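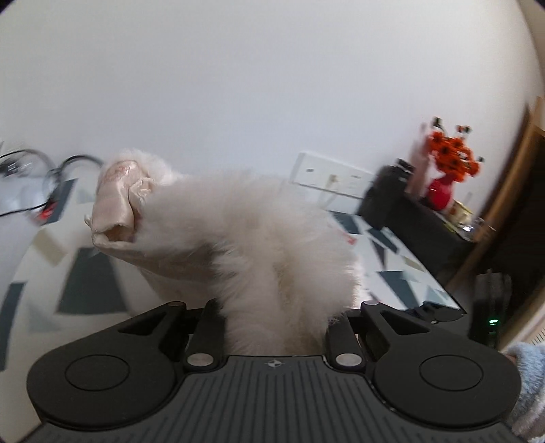
Fig. 4. Bed, cables and cat before sorting. The wall panel is behind, with one thin white cable plugged in.

Section 4: Charging from the bedroom wall

The Milden bedside organiser is meant to be fitted to a made bed in a tidy room. Wael Nasr, who wrote the first version of this guide, owned one of those. The steps below are for everybody else.

4.1 Clear the bed

1. Remove the cat. Lift with both hands, one under the chest and one under the back legs, and put it down outside the room.
2. Close the door.
3. If the cat is under a cloth or bag, take that off first. Satin slides, and so will the cat.
4. Pull the bedspread flat. A geometric pattern is handy at this point, as a black cable shows up well on the white parts and vanishes on the dark grey ones.

Note: Long white fur gets into sockets and plug ends. Brush the bedspread before you lay out any cables, and again when the cat has got back in.

4.2 Sort the cables

1. Switch off at the wall, then unplug everything you intend to move.
2. Find one loose end and work back from it. Pulling on the middle of a loop makes a knot.
3. Lay each cable straight and label both ends with the tags supplied. There are 8 in the packet.
4. Coil anything left over and fasten it with a Rutholm strap. The coil should be loose enough to get two fingers through.

Caution: Don't leave a device charging on the bedspread or under a cloth. A small red light tells you there is power. It doesn't tell you how warm things are getting underneath.

4.3 Fit the organiser

1. Hook the organiser over the side of the mattress nearest the wall panel, pocket facing out.
2. Run the cables down behind the bed, leaving 400 mm of slack so that the mattress can be moved.
3. Plug in again, one cable at a time. Check that you have a power socket and are not trying to force something into a data one – our helpline gets this call most evenings in November.
4. Open the door.

For chewed cables, see 7.2.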